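Taking care of a wooden table that is used every day

Many people write to me about wooden tables, and most of the letters begin with the same sentence: "I am afraid to clean it." I understand this fear. My first table I cleaned with too much water and too much vinegar, and after one winter the surface was gray and rough like an old fence. So I collected my notes on one page. It is for tables with visible grain which are used for everything, for dinner, for homework, for toys.

Daily cleaning

Take a soft cotton cloth, make it wet and squeeze it until no drop falls. Wipe always in the direction of the grain. After this, wipe once more with a dry cloth. I keep two cloths on a hook near the kitchen door and I do not use them for the stove, since one small bit of grease will travel over the whole table.

For sticky places (honey, jam, glue from school projects) put a damp warm cloth on the spot and wait a few minutes. Do not scratch with a knife. An old plastic card is good enough, if you hold it almost flat.

Which soap

Plain dish soap is enough, a few drops in a bowl of water. I bought for some time the Condel wood soap and I liked its smell, but it left a film which I had to polish away. A neighbor prefers Mugo, and her table looks fine too. Please test any new product under the table first, where the leg joins the top, and look at this place again the next morning by daylight.

White rings

A white ring from a hot cup is usually moisture inside the finish, not in the wood. Put a dry cotton towel on the ring and move a warm iron over it, without steam, for a very short time. Lift and look. Repeat if the ring is fading. If the ring is black, the water went deeper, and then the iron will not help you. Black rings need sanding, and sanding needs a free afternoon.

Reading the grain

Before you sand or oil, look at the surface from low, with light coming from the side. The lines are not straight everywhere. Where they bend, I make shorter strokes and turn the block with them.
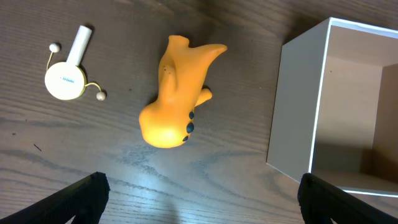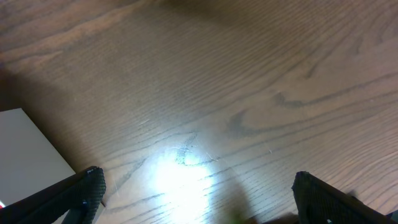
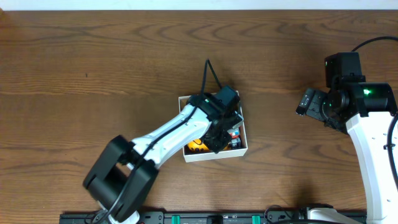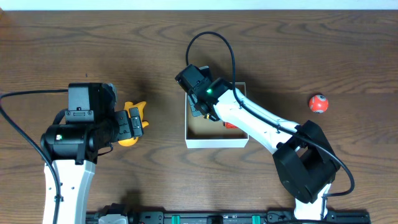 The grain is wavy in all four.

Lensa Gebru: I followed your advice with the iron and the white ring is almost gone, thank you. But I want to add one thing about oil. You wrote last November that one thick coat saves time. On my table the thick coat stayed sticky for over 7 days, and everything we put on it took a little oil with it. Now I make two thin coats and wipe the rest off after twenty minutes. It is more work, but we can eat at the table the next evening.

Lensa is right and I have corrected that old page. Thin coats are better, also in a cold room, where oil dries slowly.

How I oil now

Clean the table in the evening and let it dry over the night. In the morning sand lightly with fine paper, by hand, and remove the dust with a brush and then a dry cloth. Pour a small amount of oil on the cloth, never on the wood. Rub it in until the surface looks evenly dark, wait, and wipe until the cloth slides without sticking. I use the Jurkumico oil in the small can. For my table 100 milliliters is enough for both coats, and there is still some left for the cutting boards.

One warning which I repeat on every page: a cloth with oil can heat up by itself and start a fire. Spread it flat outside until it is stiff, or put it under water in a metal can with a lid. Do not leave it as a ball in the trash.

Crayon and marker

Crayon comes off with a little soap and patience. If wax stays in the pores, use a soft toothbrush along the grain. Marker is harder. Rubbing alcohol will take it, but it can take the finish also, so use a cotton swab and touch only the line.

Felt pads

Put felt under every lamp, bowl and plant pot. The pads collect sand from the air and from shoes, and then they scratch more than the bare pot did. I change mine in spring and again when the heating season starts.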